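Household Tips: Looking After Stone and Terrazzo Windowsills

A stone sill gets less attention than a kitchen counter and often more abuse. It takes sun, condensation, plant pots and whatever gets set down on it. Most of the damage is slow, and most of it can be avoided with a cloth and a few minutes a week.

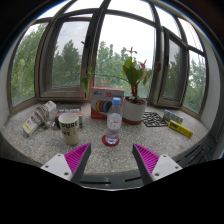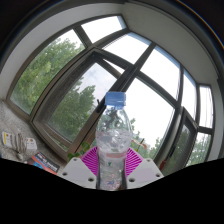 Terrazzo is chips of stone held in cement or resin, then ground flat and polished. The chips are tough. The cement between them is porous and will take up tea, rust and plant food. A speckled gray-and-white sill like the one under the bay window in the first picture hides dust well, so wipe it on a schedule and don't wait until it looks dirty. A plastic bottle of water with its cap on does no harm there. Metal cans leave rust rings, and a leaky pot leaves a white crust.

For weekly cleaning, put a small squirt of pH-neutral soap in 500 ml of warm water. Wring the cloth out well, wipe, then go over the sill again with plain water and dry it. Skip vinegar, lemon and bathroom sprays — acid dulls the polish and the dull patch stays.

For a tea or coffee stain, mix baking soda and water to a thick paste. Spread it over the mark, cover with plastic wrap and leave overnight. Lift it off with a plastic scraper and rinse. Old stains may need a second round.

To check the sealer, put a few drops of water on the sill and wait 11 minutes. If the spot has gone dark, it needs resealing. I do mine in September, before the windows start to sweat.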